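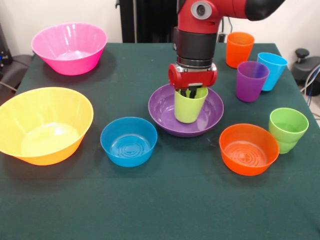 Thursday, tableware, second go

Same green cloth as last time. Svend wanted the gray one back and I still think he's wrong. The gray one shows every crumb, but it also slides, and a bowl that creeps when you set something in it makes the notes useless. The dark green has some tooth to it. It wrinkles a bit and I have stopped ironing it, as the wrinkles are too shallow to tip anything. Checked with the purple bowl in four spots, no rocking.

Question for the day, as Idun put it on the board: does the plastic set store, stack and clear the way Drurent says it does, and is it worth buying for the canteen corner in place of the odd crockery we have now. My own question is whether anybody read the sheet before getting excited about it. The sheet says "nests fully." It doesn't say what nests in what.

**Cup in bowl**

Lime-green tumbler, standing up in the middle of the purple bowl. The tumbler is narrower at the base, so it ought to be the tippy one, and on the bare table I don't love it. In the purple bowl it does fine, which I put down to the bottom of the bowl being flat. Josefien says this proves the set was designed to go together. I say it proves that a flat thing stands on a flat thing. Any cup with a decent base would do as well, and I'd like to try one of the old Claeys mugs before we give Drurent any credit.

The purple bowl is wide and shallow with a broad flared rim. Good for carrying, you get your fingers under it easily. Bad for the cupboard, where the rim takes up far more shelf than the bowl needs. Measured the shelf again: 40 cm deep inside. Wrote 46 in the old notes, that was the outside, ignore it.

Tried the tumbler off center too. Close to the slope it leans and then slides back toward the middle by itself. Evelien was pleased with this. It's a nice trick, but it would slop anything over half full, and people do not fill a cup halfway to be polite to the tray.

**Stacking**

Big pink bowl is the deep one, slanted sides. Claimed capacity is on the sheet and I haven't checked it, so I'm not copying it here. The tumbler goes in it lying down or standing, no trouble. The purple one doesn't go inside the pink one in any useful sense, it sits across the top like a lid. So "nests fully" is already false for those two unless they mean upside down, and I tried that as well. Upside down is worse.

The tumblers go into each other well enough when dry. Left a stack of 6 overnight after washing and the bottom two would not come apart this morning. Ran warm water on the outer one, waited, got them. Josefien got them apart faster by twisting, so perhaps it's me. But if the answer is "have Josefien there," that is not a storage method.

To do: same stack, properly dried, left over the same length of time. One wet stack is one wet stack and I'm not going to write "they stick" in the summary on the strength of it.

**Clearing the table**

Idun's rule is cups into bowls first, then bowls to the tray. The idea is fewer trips. I timed it against just picking things up as they come, 7 rounds each way, me clearing, Joar resetting the table.

- Cups into bowls first: faster in most rounds, not by much.
- As they come: slower, but nothing dropped.
- Cups first, dropped: one tumbler, off the edge of the tray, my fault or the tray's.

Joar reset the table a little differently every time, which he admits. He also put the bowls nearer the front in the later rounds because he was tired of leaning. That alone could explain the difference. We should mark the cloth with tape or chalk before doing it again – I asked for this in May and got told it would spoil the look of the table. It's a workbench with a cloth on it.

Also, I got quicker as I went. The cups-first rounds came second. So that's two reasons not to believe the number, and I'd be happier if Idun didn't put it on the slide yet.

**Shine and color**

The bowls are glossy inside and they throw the overhead light back in streaks. Looks great when new. It also means you can't tell a clean bowl from a bowl with a thin film of dish soap unless you tilt it or drag a finger across. I wiped one half of the purple bowl with a soapy rag and left the other half alone, then asked Evelien which was which from standing height. She picked wrong, then right, then said she was guessing. With one of our old matte bowls she got it every time. Small test, but it's the only thing today that surprised me.

The pink is lighter on the inside than the outside and should be better for this. Not tested. Evelien had to go.

Svend thinks the bright colors will help people put things back in the right place. Possibly. We had colored bins in the tool room for a year and people put the screws wherever there was room. I'd want to see it work on a person who hasn't been told what we're looking for.

**Labels and order**

Order no. 3866 is on the box. The packing slip lists a Gendon drying rack which was not in there. Joar is asking. If the rack does turn up, the wet stack test gets repeated on it and not on the towel, so please leave the towel results in a separate column.

Sturnano sent a competing quote. Cheaper, no sheet at all, which at least means no claims for me to argue with.

**Where I am with it**

Fine as cups and bowls. I would use them. I would not say they save cupboard space until somebody shows me the full set going into the cupboard with the door shut, and I would not say they clear faster until the table is laid out the same way twice running.

Idun disagrees on the second point and has written so in pencil on the printout, see inside back cover.

Next session:
- chalk marks on the cloth (asking again)
- old Claeys mug in the purple bowl
- soap film on pink, Evelien and one other person
- swap the order of the clearing rounds, somebody other than me carrying
- dry stack overnight
- find out who took the good tray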